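Streaks on pine table after wiping with microfiber

Monique Huet
I have a pine dining table with a matte finish, bought secondhand in Drokcombe in July. Every time I wipe it with a damp microfiber towel it dries with dull streaks that follow the grain. They show most in the evening when the lamp is on. I have tried plain water and a spray cleaner from the grocery store. Is it the towel, the cleaner, or the table?

falel56
Probably the cleaner. Use vinegar.

Bansal
I would skip the vinegar until you know what the finish is. If it is wax, vinegar can dull it.

My guess is leftover cleaner plus too much water. Wash the towel by itself with a little detergent and no fabric softener. Softener coats the fibers and the towel ends up moving water around instead of picking it up. Air dry it or use low heat.

For the table, wipe once with a well wrung cotton cloth to get the old spray off, then go over it with a dry towel right away, along the grain. I use one of the thick yellow ones with black edging and keep it for the table only.

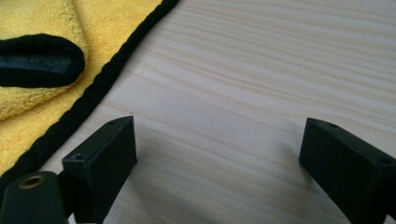
Fold it so you have a clean side to turn to, and don't press hard. The plush kind needs very little pressure — the weight of your hand is enough. If the streaks are still there after 3 wipes, they may be in the finish itself, and then you are looking at a fresh coat of wax or oil. Test that on the underside first.

Monique Huet
Thanks. I had been using softener on everything. Will wash the towels again and try it tonight.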